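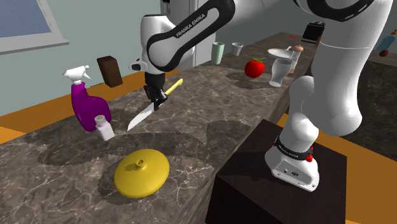

Minutes of the Residents' Management Meeting, Kartha House

Date: 11 April 2021
Format: video call
Present: chair, secretary, building manager, leaseholder representatives for staircases A to D
Apologies: representative for staircase E

1. Minutes of the previous meeting

Agreed as a correct record, with one amendment. Under item 4, "supply valve" should read "return valve". Secretary to correct the filed copy.

2. Matters arising

2.1 The door closer on staircase B has been adjusted. It still slams when the courtyard door is open at the same time. Building manager to try a slower setting on the latch stage before a new unit is priced.

2.2 The key safe has been moved to the inner lobby. The code has been changed and sent to the cleaning firm and the lift engineer.

2.3 The missing drain cover by the bicycle racks is still on order.

3. Ventilation of kitchens and bathrooms

3.1 The building manager presented the survey by Veluvetti. The extract system serves kitchens and bathrooms on shared vertical ducts, with one roof fan to each staircase. Flow was measured at every grille to which access was given. Access was not given in 14 flats.

3.2 Findings. Flow on the lower floors is below the design value on staircases A and C. On the top floor it is above the design value on all staircases, and residents there report noise. The surveyor attributes this to grilles having been opened fully or replaced over the years, so that the ducts are no longer in balance. Grease was found in the kitchen branches on staircase C. The roof fan on staircase D has a worn bearing.

3.3 Cooker hoods. The survey lists seven flats where a motorised hood has been connected to the shared duct. The lease does not permit this. A motorised hood raises the pressure in the duct and can push cooking smells into the flats above. This matches the complaints received from staircase C. The representative for staircase C asked whether the hoods could stay if fitted with a damper. The surveyor's advice is that a damper stops air coming back into that flat but does nothing for the neighbours. Agreed that the hoods must be disconnected or changed to recirculating type.

3.4 Portable air cleaners. A leaseholder had asked in writing whether a Winix air cleaner could be used in place of the kitchen extract. The meeting's view was that it could not. A portable unit filters the air in the room and does not remove moisture or supply fresh air. Residents may use them as they wish, but grilles must stay open.

3.5 Quotations. Two were received for duct cleaning and rebalancing. Skasumier includes replacement of the bearing on staircase D and a second flow measurement after the work. Veluvetti quotes for cleaning and balancing only. The chair noted that Veluvetti also wrote the survey. Resolved to accept the Skasumier quotation, subject to sight of their insurance certificate. None against.

3.6 Programme. Work to take place in July, one staircase at a time. Residents to clear the worktop below the kitchen grille and cover anything left on it. Written notice to be given to every flat.

Action: building manager to place the order and write to the flats with motorised hoods.

4. Accounts

4.1 The current account stood at 1731 pounds after payment of the electricity bill for the common parts. The reserve account is separate and will bear the cost of item 3.

4.2 A limit of 2000 pounds was agreed for repairs ordered by the building manager without reference to the meeting. The previous limit had not been reviewed since the current lease form came in.

5. Bin store

The lock has been forced again. A steel plate over the latch was preferred to a new lock. Contractor to quote. The representative for staircase A asked that the light sensor be looked at on the same visit.

6. Any other business

6.1 Window cleaning on the street side is due. Same firm as before.

6.2 A request to keep a pushchair on the staircase D landing was refused on fire safety grounds. Space is available in the ground floor store.

7. Next meeting

To be held after the second flow measurement has been received. Secretary to circulate dates.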